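Ticket 3901 – Printed table covering: marks won't clean off, grit keeps coming back
Product: Vusemico table sheet, butterfly and heart print
Opened by: Remzi Sezer
Handled by: Senthil Chowdary, Burero surface care desk
Status: closed, partly resolved

Remzi Sezer, 9:10 a.m.
Opening this again because the last one was closed with a link to the care page, and I had read the care page. It says the surface "wipes clean with a damp cloth." I would like to know who wiped it and what was on it at the time.

We have the covering on a work table in a corner, blue brick wallpaper on both sides. The table gets used for small tool work and for sorting bits into a tray. Bought in July. My complaints are:

Gray marks in the printed surface that don't wipe off.
Dark specks that come back however often I clean.
The metal strip where the top meets the wall on the right. Stuff gets in there and stays.

I've used a damp cloth, a damp cloth with dish soap, and the Motonent spray your store sold me along with it. The spray smells nice. I can't say more for it than that.

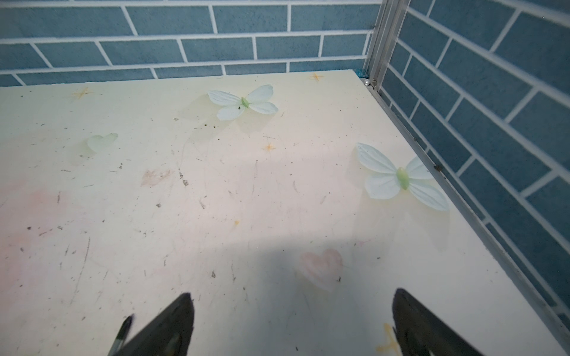

Are the butterflies printed on top of the surface, so that scrubbing could take them off?

The print sits under a thin clear layer, and normal wiping won't reach it. Scouring powder or a rough pad can cut through that layer, and once it's cut the color will start to go. – S. Chowdary

Senthil Chowdary, 10:02 a.m.
Thanks for the detail, and sorry about the earlier reply. Before I suggest anything, can you tell me:
Do the gray marks feel like anything under a fingernail?
Do they change at all when you rub them with a plain white eraser?
What normally gets slid across the table?

Please stop using the spray for now. It can leave a film and the film holds dust.

Remzi Sezer, 10:40 a.m.
So the spray you sold me for the table makes the table dirty. Noted.

Fingernail: some of them catch, most don't. Eraser: did one patch. It got lighter, I'll give you that, but the eraser also left crumbs, so now I have crumbs.

What gets slid: the plastic tray, mostly. It's a blue one with ribbed sides, nothing special. It goes back and forth all day with a screwdriver or whatever else is in it. I don't see how a plastic tray makes gray marks on anything. The tray is blue. If it were the tray the marks would be blue, surely?

Senthil Chowdary, 11:15 a.m.
Not always. What usually does it is grit caught under the tray. The grit gets pushed along the surface and makes fine scratches, and the scratches fill with dirt and look gray. Metal parts can also leave a gray line, and those are the ones the eraser lifts.

Could you turn the tray over, look at the bottom edge, and run a dry finger around it?

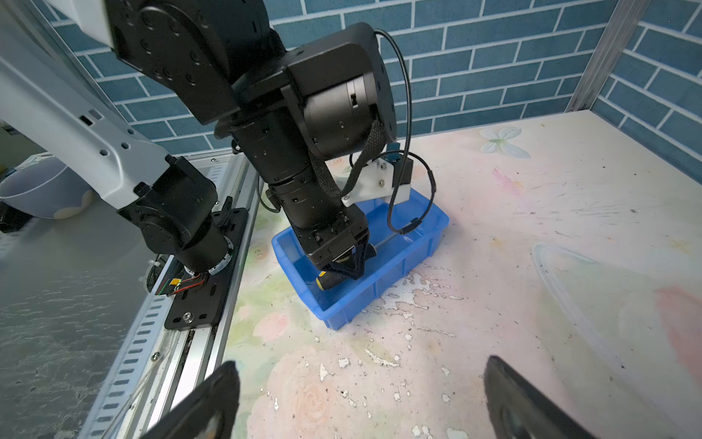

Remzi Sezer, 11:52 a.m.
Fine. There is grit on the bottom of the tray. Small dark bits, some pressed into the edge hard enough that I had to pick them out with a toothpick. I'm not ready to say that explains all of it, but it's there.

I still think a table covering should put up with a tray. The box says "for craft and workshop use." It doesn't say "for workshop use provided you keep the bottom of everything clean." Filip, who shares the table with me, says I'm expecting too much from a thing with hearts on it. He may have a point, but he didn't pay for it.

What do I do about the specks?

Senthil Chowdary, 1:20 p.m.
Try this, in this order please:

1. Take everything off that part of the table and go over it dry first, with a soft brush or a vacuum with the brush end on. No water yet. Wet grit smears and scratches.
2. Do the metal strip with a dry paintbrush, working from the back corner toward you, with the vacuum held close.
3. Wash the tray, bottom included. Dry it.
4. Wipe the top with warm water and one drop of dish soap, well wrung out. Then again with plain water to get the spray film off.
5. Eraser on the gray marks, light pressure, and vacuum the crumbs.
6. Leave it 30 minutes and look at it from a low angle with a lamp to one side.

Stick felt pads or a strip of thin foam on the bottom of the tray before it goes back into use.

Remzi Sezer, 3:35 p.m.
Did all of it. I'll report it straight, since I was fairly rude about it this morning.

Dry brushing brought up more than I expected. The paintbrush along the strip worked, apart from one speck that is wedged in and will not move. I tried the toothpick on that too and broke the toothpick. The soap and rinse took off a dull patch I'd thought was wear, so I suppose that was your spray.

The gray marks: some went with the eraser. The ones that catch on a nail are exactly where they were.

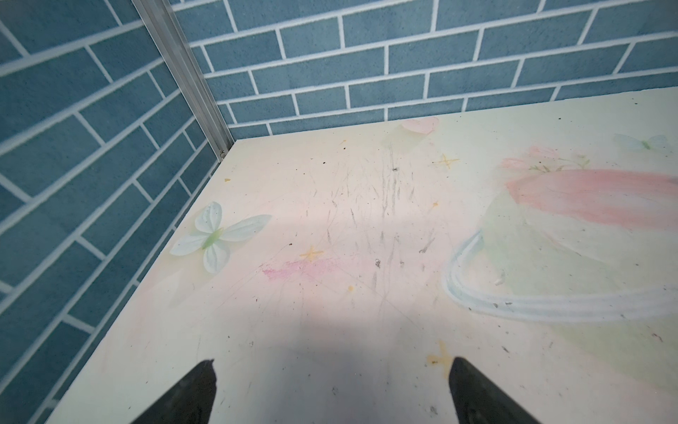

So my question is whether the scratched ones can be fixed or whether I'm supposed to live with them. And please don't send me a polish. I looked up the Motonent polish, and the reviews all sound like they were written by the same cheerful person.

Senthil Chowdary, 4:05 p.m.
No polish. It would fill the scratches for a week or two and then pick up dirt like the spray did.

Scratches you can feel are through the clear layer, and I don't have a way to put that back. You have two choices. You can turn the sheet end for end so the worn part sits where the tray doesn't travel, if yours isn't glued down. Or you can put a clear mat over the working area. The mat is part 438 in our store, but any smooth clear desk mat of the right size will do the same job, and I'd buy whichever is cheaper.

For the stuck speck, try a loop of masking tape pressed down with the end of a ruler. If it's in the joint itself, leave it. A knife will mark the strip.

Remzi Sezer, 4:31 p.m.
It's glued down. The instructions said to glue it down.

Tape didn't get the speck. I'm leaving it.

I'll get a mat, probably not yours. Foam is on the tray and it slides quieter, so there's that. I'd like it on record that the care page needs to say "brush dry first" before it says anything about a damp cloth, and that somebody should stop selling the spray with the sheet.

Senthil Chowdary, 4:48 p.m.
Both passed on. I've asked for a change to the care page and attached this ticket to the request. The spray is a store decision and I can't promise anything there, but I've refunded yours. It can take up to 3 working days to show.

Closing as partly resolved: loose grit and film removed, light marks reduced, deep scratches remain. Reply to this ticket if the marks spread once the mat is on.

Remzi Sezer, 4:55 p.m.
"Partly" is fair. I'll check the care page next month.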